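Sorkmont tenants question Gounder's "simple" service charge

Sorkmont Tenants' Group has asked landlord Gounder to explain a new flat service charge due to start in August. Gounder says the change will make bills simpler. The group has yet to see figures showing they will be fairer — or lower. 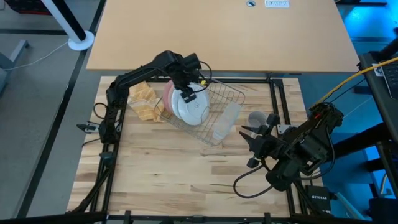

Over 2000 homes would pay £26 a month, whether or not they have a lift.

"We were promised savings three years ago and are still waiting," said Ashwin Shenoy, for the group. "Show us the sums."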